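Gredavley Teaching Grants: Second Round Opens

Jan 18, 2012

Faculty and staff at both Gredavley campuses can now apply for second-round teaching grants. Each award is worth up to $900 and must be spent by November. Adjunct instructors who teach at least 2 courses may apply. 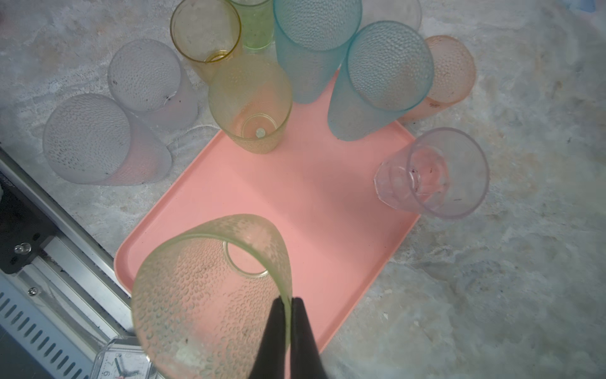
How to apply

Send a 4-page proposal and a one-page budget to the Flondico Center, Room 5. Late proposals will be held for the next round. First-round reports are on file at the Brotilik Library.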